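テルソープの動物保護団体、犬小屋と猫の手術支援を4月も継続 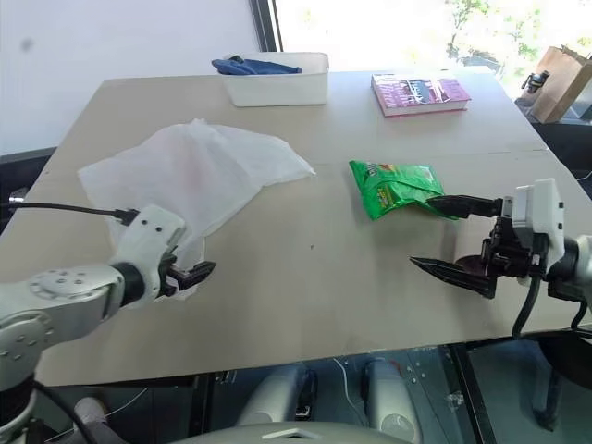 雨の前に敷きわらが届いて助かった、と外飼いの犬2匹と暮らす住民は話す。去年の冬は古い毛布を入れていたが、湿るとなかなか乾かず困っていたという。

テルソープ地区で活動する動物保護団体シンスカは2024年4月20日、春の巡回支援の途中経過をまとめた。対象は、経済的な事情で餌代や診療費の負担が難しい家庭の犬と猫で、費用は受け取っていない。

今期これまでに配布したフードは569袋。内訳は犬用が多いが、フランドブリッジ側では猫用の希望が増えており、次回の仕入れで割合を見直す。療法食は在庫が少なく、必要な家庭は事前の連絡が必要になる。

不妊去勢手術は34匹が済ませた。手術はマッコーレー動物病院が引き受け、送迎はシンスカの車で行っている。朝に預かり、夕方に自宅へ戻す。前夜からの絶食が守られておらず、当日に延期となった例が2件あった。団体は予約時に渡す案内の文字を大きくし、前日の昼にも電話を入れることにした。

屋外で飼われている犬については、小屋の交換と係留の見直しを進めている。短い鎖でつながれている場合は、首輪の傷みと首まわりの擦れを確認したうえで、軽い係留具に替える。飼い主が希望すれば、室内で飼う場合のトイレのしつけや留守番の慣らし方も相談できる。小屋は床を地面から離した型で、入り口に垂れ幕が付く。

4月後半は川沿いの地区を回る。増水で未舗装の道が通れないときは順番を入れ替えるため、訪問の時間帯は前日に知らせる。ノミとマダニの駆除薬も同じ巡回で渡すが、体重によって種類が変わるので、最近量っていない場合はその場で計測する。子犬と子猫、授乳中の母親には使えない薬があり、月齢や出産の時期を申し出てほしいとしている。

タオルや洗濯済みのシーツの寄付は、フランドブリッジの倉庫で平日の午前に受け付ける。羽毛布団と枕は引き取れない。開封済みのフードも対象外となる。

手術の予約は電話のみで、5月分の受け付けは4月末に始まる。ワクチンの接種記録が手元にあれば、申し込みの際に用意しておくこと。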